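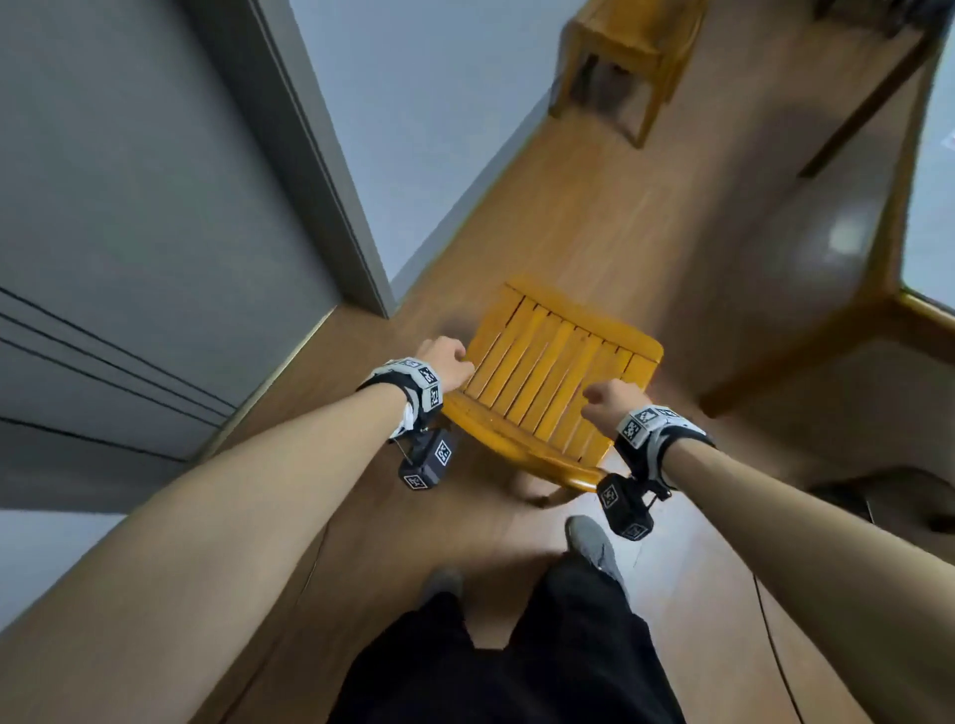 Bermúdez, agosto

¡Hola a todos!

El lunes alguien escribió:

> ¿Merece la pena la silla Tandlow de listones? La quiero
> para el cuarto pequeño y tengo 40 cm libres.

La mía es de madera barnizada, amarilla tirando a miel, y me encanta (pagué 33 euros, ¡una ganga!).
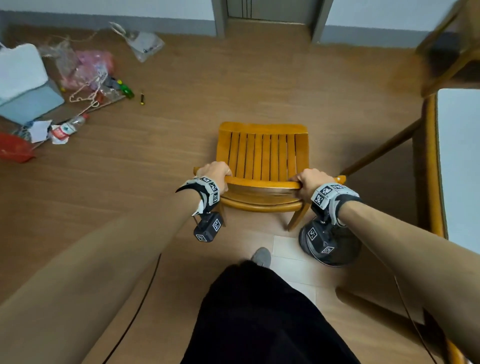
Cogida por delante, con las dos manos.

Eso sí, antes de buscarle sitio toca recoger, que yo tengo el rincón hecho un desastre:
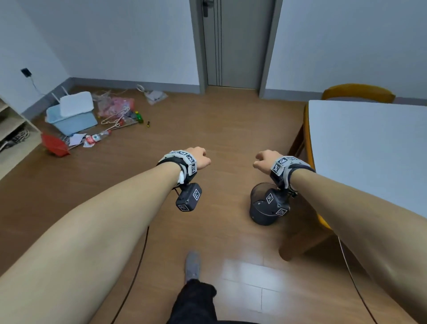
La cesta azul, las perchas y las bolsas, pendientes.

Yo la prefiero pegada a la pared,
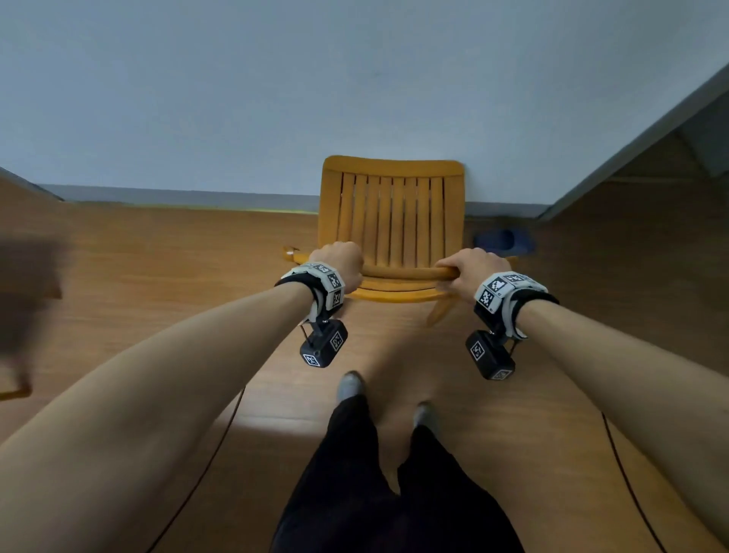 así queda paso hasta la puerta. ¡Mide antes el hueco!

Un abrazo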